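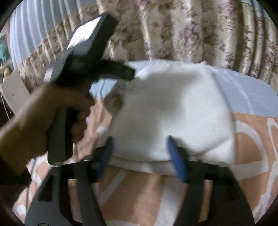 It was the quiet of it that surprised her, one visitor told us on her way out, and she had come expecting a good deal of whirring and a machine on wheels and had instead spent a very happy quarter of an hour learning how to pick up a piece of cloth.

Search news, people, places

PROLLIER OPENS ITS DOORS AT FLARKURA FOR A DAY OF CLOTH, BEDDING AND HAND-HELD GRIPPERS

Shares 49 | Comments 3

Prollier was delighted to welcome neighbours, families and a number of old friends to its Flarkura rooms on 26th December for the first open day of the Plistis project, which is our long-running effort to teach household robots how to handle the soft things in a home. We had wondered whether anyone would want to leave a warm house and a plate of leftovers at that time of year, and we are very pleased to say that they did – some of them brought the leftovers along, for which the whole team is grateful.

Plistis works with cloth because cloth is difficult. A cup stays the same shape when you lift it, but a towel or a pillowcase takes a new shape every time it is touched, and a robot that has only ever met it lying flat has very little idea what to do when it finds it in a heap. Our way of dealing with this is to have people do the job first, holding a gripper in the hand and working slowly, so that the movements can be recorded and used later to train a robot arm. The hand-held gripper is called the Cui, and most of the day was given over to letting visitors see it in use and, if they fancied it, have a go themselves.

The demonstrations were held in a bedroom, made up as anybody's might be, with a bed, a flowered curtain and a fair amount of bedding. Our staff went through the handling of a single white cloth at an easy pace, stopping whenever there was a question, and there were a great many questions. Younger visitors mostly wanted to know if it could pick up a sock (it can). Their parents wanted to know when it would be able to do fitted sheets, and we had to tell them, with some regret, that fitted sheets are still a long way down the list.
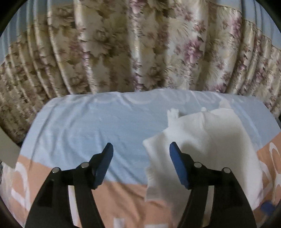
The gripper with its fingers open over a white cloth during the open day.

"People come in thinking the clever bit must be the grabbing," said Olanrewaju Amadi. "Then they try it, and they find themselves worrying over where to put the fingers before they close them, and whether to take one layer or two. That worrying is the very thing we want to record, so I was quite happy to stand there and watch them fret."

Those who tried the gripper were shown how to hold it upright, how to approach the cloth from above and how to let go without dragging. Nothing done by visitors on the day was recorded or kept. The recordings used by Plistis are made separately by our own team, and the collection now stands at 1,659, of which 934 deal with folding and the remainder with lifting, spreading and putting away. Several people asked if the failed attempts were thrown out. They are kept and labelled, as a corner picked up wrongly and put right again can be every bit as useful to us as one picked up well the first time.

There was also a short talk in the front room on how a recording gets from a person's hand to a robot arm, which ran over its time by rather a lot, owing to a lively discussion about ironing. Our apologies to anyone who missed a bus.

Prollier would like to thank everyone who came, the people of Flarkura for being so patient about the parking, and all those who lent chairs. A pair of child's red mittens was left on the hall radiator and can be collected from the front desk during office hours.

A second open day will be held in February, with more time set aside for trying the Cui and, we hope, a longer session on pillowcases. Entry will again be free, but as the rooms are small we shall be limiting places to 200 across the day, and anyone wishing to come is asked to put their name down at the front desk beforehand. Schools and clubs that would like a visit of their own are very welcome to write to the Plistis team at Prollier, Flarkura, and members of the press may use the same address.

Share this story | 3 comments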